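Reading a Two-Hander: Notes for Unit 6

Drama in Performance, course handout
Instructor: Ingegerd Tveit

Required before class: the full text of Wondach by Birger Björklund, in the course reader. The page references below are to the reader, which reprints the script without the author's preface. Students who own the trade edition should follow the scene numbers.

1. Terms

A two-hander is a play written for two performers who share the stage for most or all of the running time. The term refers to the cast, so a play with two performers and nine characters still counts. A duologue is a passage of dialogue between two people and may occur in a play of any size. Students mix these up in written work every term, and the distinction will be expected in the essay.

Offstage character: a person who is named, discussed, or addressed but never seen. In Wondach this is the brother, Karras.

Unit: a stretch of text in which one character pursues one aim. A new unit begins when the aim changes, whether or not the subject of conversation does.

2. The play in outline

Wondach has one act, seven scenes, and one location: the kitchen of a rented house on the evening before the lease ends. Marit has lived there for years. Her former husband, Vorno, arrives to collect his half of what is left. They divide the contents of the house. Karras is expected by eight o'clock and does not come. Late in scene five it becomes clear that Marit has known this since the morning.

The plot is thin on purpose. Most of the pressure comes from who controls the order in which things are discussed. Vorno opens almost every subject in scenes one through three. From scene four Marit opens them, and he follows. Mark the point in your script where this changes. There is more than one defensible answer, but it must be a line, and you must be able to say what she wants when she speaks it.

3. Stage time and clock time

The playing time is close to the time that passes in the story, with one exception. Between scenes three and four the script asks for a blackout of unstated length. The Wilville production, directed by Embla Holmgren, filled it with a slow lighting change and left both actors visible. Holger Haugen's later staging cut it entirely and ran the scenes together. The first choice makes the evening feel longer. The second removes the only rest the audience has, and in performance the argument in scene four came across as louder than it is written.

Compare pages 223 and following, where Vorno asks what time it is. In Holmgren's version the question gets an answer the audience has felt pass. In Haugen's it sounds like an attack.

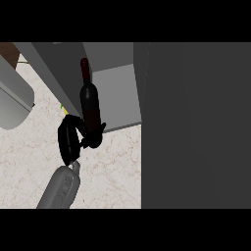
4. Properties

A property is any object an actor handles. Set dressing is any object that is only looked at. The same item can move from one class to the other, and the moment when it does is usually worth a note in the prompt book. Björklund names very few objects in his stage directions, so each one that he does name carries weight. A dark wine bottle held upright by the body reads clearly from the back row, neck and shoulder both, and its meaning changes with very little help: gift, shared past, possible weapon. Marit's bottle is mentioned in the first direction and is not touched until scene six. Until then it is dressing. For her to pick it up any earlier, as some student stagings have done, is to spend the effect before the text calls for it.

Objects that are talked about but never seen form a third class. The piano in scene two is the clearest case. It has been sold, and the two of them disagree about the price.

5. Silence

The script separates three kinds of break, and the reader keeps the author's marks.

Dash — the speaker is interrupted.
Ellipsis: the speaker loses the thought or decides against it.
(Pause): neither person speaks, and both know it.

A pause in this sense belongs to both performers. When marking up a scene, write down what each character is waiting for. If the answer is the same for both, check the line before it, as the unit has probably ended there.

6. Blocking with two bodies

With two performers, any move changes the only distance on the stage. Keep crosses few in early scenes so that later ones can be seen. Haugen's prompt book gives Vorno a single cross in scene one, from the door to the table, and none in scene two. Students tend to find this stiff in rehearsal. In the room it holds, provided that the seated actor is given something to do with the hands.

Watch also for the standing argument, in which both actors drift to center and stay there. The usual fix is to give one of them a task on the far side of the kitchen and let the other decide whether to follow.

7. Preparation for section

Divide scene four into units. Give each a short title that contains a verb.

Choose one pause from scenes five to seven and write up to 100 words on what each character is waiting for.

Bring the marked script. Nuanchan Sitthichai will lead section in February and will collect the unit breakdowns at the start of the hour. Readings for Unit 7 are listed on the back page of the syllabus.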